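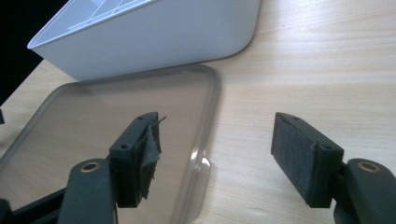
Clear lid, light wood top.

Triltura compartment box with clear lid
Item 2214
$16 each, ships flat with the lid on
In stock at Mustdale, pickup counter or mail

Small parts box. Light gray plastic tray, clear lid, rounded corners on the lid. For screws, beads, fuses, fishing stuff, earring backs, whatever keeps ending up in a coffee mug. Small square compartments in a grid, roughly three rows of five. Thin dividers, molded in, they don't come out. If you need movable dividers look at the Daher boxes further down the storage page, different price, different lid.

Lid is see through so you can find things without opening it. Wipe with a damp cloth, mild soap ok. No scouring pads, no window cleaner, it goes cloudy. Not for the dishwasher. Labels stick fine on the tray rim, they peel off the lid a bit easier if you change your mind about where the washers go.

Carry it level. Very thin washers and needles can work thier way under a divider if the box is stood on end, so put those in a little bag first. Not a food box.

Goes with: Darklow worktable, light wood top
Top length 69 inches. Comes with the legs, bolts and hex key in one carton. Heavy carton, get a second person. Cable hole already cut, small and round with a dark gray grommet. Pale beige color, wavy grain, shows a knot mark now and then and every top is a bit different, we don't pick them out by pattern. If you order two, expect them not to match. 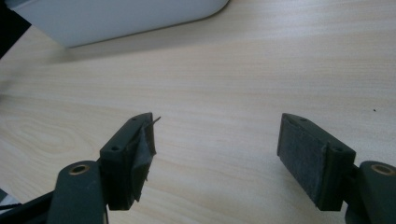
Can I put hot things on the Darklow top?
Use a trivet or a thick mat. Soldering irons need a proper stand, and coffee cups should have a coaster or you will get rings.

Care for the top: dry cloth most days, damp cloth for spills, dry it after. A light coat of oil when you set it up and another in October before the heating comes on, that's what Amado Marquez does with the counter tables in the store and they have held up. Don't drag the boxes across, lift them. Grit under a tray will scratch.

Sorting tips from the counter. Take the lid off and lay it flat, set the tray down where you can reach every row. Dump one bag at a time. Biggest pieces in the back row, smallest up front where you can see them. Leave a compartment empty for odds and ends, you'll want it. 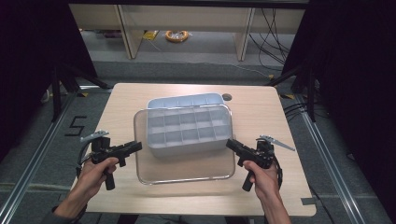
Once it's full, give the tray a gentle shake side to side so things settle below the dividers, then put the lid on. If the lid won't sit down something is sticking up, usualy a long screw. Don't force it.

Spare lids: ask at the counter. Spare trays not sold seperately.

Returns: 67 days, box clean and empty please. Tables unassembled only, in the carton. Price good from 1st February while stock lasts. Bulk orders for classrooms and repair shops, call the store and ask for Amado.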